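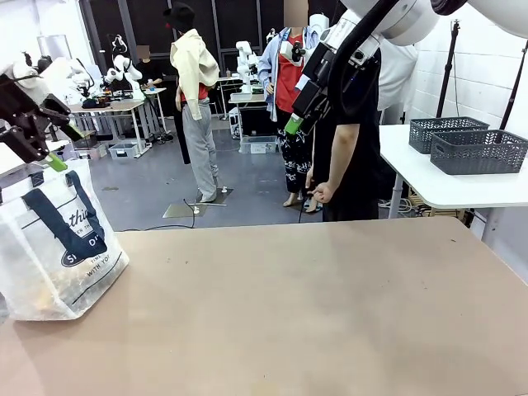 Whether a light carrier bag will stand unaided depends mainly on what lies at its base. An empty bag of thin material has almost no stiffness of its own, and the side walls fold as soon as the rim is released. A small load placed low down spreads the bottom panel and holds the lower part of the walls apart, which is enough to keep the upper part from falling over. In the state shown in Fig. 4 the bag is upright on the tabletop with yellowish contents faintly visible near the base, while the navy handles arch over the front and reach towards the printed logo. We refer to this as the low-load state. The handles matter here because they are heavier per unit length than the wall, and in a bag with little in it they decide which way the rim leans.

Four bag types were compared: Skeson, Jemberg, Reuter and Rokesness. Each was packed by hand with the same household goods in a fixed order, soft items first and long items last. The total load was 610 g in every case. A trial was counted as stable if the bag remained upright for one minute after the last item had been let go. Of 500 trials, 397 were stable. In 43 of the others the bag fell before the second item was added, and these were treated separately, as they say more about the empty bag than about the packing.
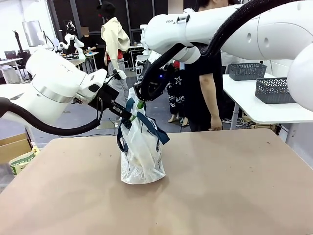 The order of packing had a larger effect than the type of bag. Long items put in last tended to rest against one wall, and the bag leaned to that side unless the soft goods beneath had already filled the corners. When the same items were put in first, they crossed the base at an angle and left a gap that later items did not fill. Crumpling of the wall was less of a problem than expected. A creased wall is slightly stiffer than a smooth one — the folds act as short ribs — and bags that had been used several times stood a little better than new ones. This was most marked for Jemberg and hardly present for Reuter.

Loose handles remained a source of error throughout. If a handle dropped inside the rim, the next item caught it and drew the wall inwards. Arif Kwok, who packed the first half of the trials, laid both handles outside the bag before each item, and we adopted this for the second half. Results for the two halves are given separately in Section 4.3. The present data do not cover bags with a stiffened base, for which the low-load state is unlikely to be of interest.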